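Ernari Snack Counter - Display Layout Notebook
January 8, 2022
Entered by: Oana Toma
Copy to: Adel Samir

The purpose of this session was to settle the arrangement of the sample counter before the Evholm order is confirmed. The layout carried over from August was withdrawn, as the yogurt cups stood behind the tall goods and customers did not find them.

Wrapped bars and bagged snacks now share one rectangular tray at the back. The foil-wrapped containers are stacked in the wicker basket beside it. Yogurt is placed on the clear stepped rack, with a different lid color for each cup. 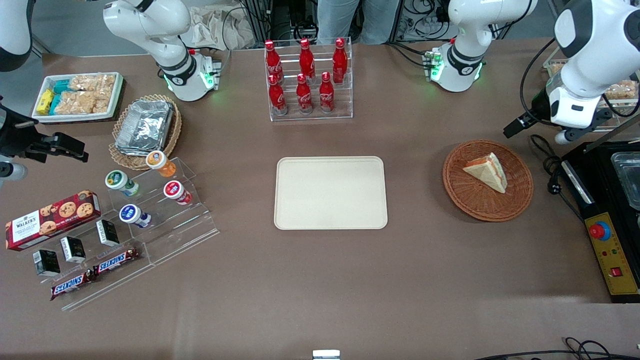 Counter layout, second arrangement: tray and basket, with the acrylic stands in front.

The Snickers bars are along the front of the lower stand, near the small black boxes. The Walker's cookie box lies at an angle to the left of the yogurt rack. A. Samir proposes that it be set square to the table edge - to be decided with Bratu.

Measurements for the file: available table depth 700 mm; tray length 510 mm. The tray may not be exchanged for the longer Lanovitz model, which leaves no space for the basket.

Outstanding items:
Shelf labels, 28 pieces, to be reprinted in the larger type.
Yogurt to be returned to the refrigerator at the close of each session.
Price cards for the foil containers still missing. Request sent to Evholm.

O.T.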